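ok domain renewal thread bc I have now had this conversation twice since February and I'd rather just link to it

client of mine, small outfit, trades as Polside. 7 domains. main one fine. the other six spread over three registrars, two logins belonging to a guy who left

one of those six was the old Poltex name. they rebranded years back, site just redirects, everyone forgot it. except the old name still had email on it. invoices. password resets. the whole lot

lapsed. card on file expired, reminders went to... an address at the domain that was lapsing. yes

so for anyone who hasn't been through it: when a gTLD name expires it doesn't drop right away. usually there's a grace period where you just pay the normal renewal. how long depends on your registrar, read the terms, they vary a lot

after that, redemption. you can still get it back but there's a restore fee on top. ours was quoted 98 dollars plus the renewal. annoying, survivable

the bit that isn't survivable is if your registrar sends expired names to auction before redemption even starts. plenty do. it's in the agreement you clicked through

Meenakshi Shukla, who does their books, was the one who noticed. supplier called her asking why mail was bouncing. not the monitoring, not me. I felt about 2 inches tall

we got it with days to spare. Bimla Dwivedi asked on the call what it would have cost to buy back from a reseller and I said no idea, for a short name with old links I've seen asks up to 900. long silence

things I've changed since. all 7 at one registrar, one account, two people with access, 2FA on a thing they both can reach

contact email for the account is NOT on any domain in the account. please do this one today if you do nothing else

renewals paid out multiple years on anything that ever had mail on it. auto renew on as well, and a calender entry that says check the card

also moved the list out of my head and into Murkix, which is just a glorified spreadsheet but it nags. 58 names in there now across all clients. found two more that nobody could tell me the purpose of

"can we just let the old one go" comes up every time. you can, but whoever picks it up gets the mail. think about what still gets sent there before you say yes
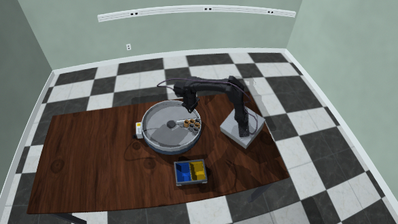 oh and Vi asked about country codes, differnt rules for each one, some have no redemption at all. look yours up before it expires, will do a seperate thread when I get a minute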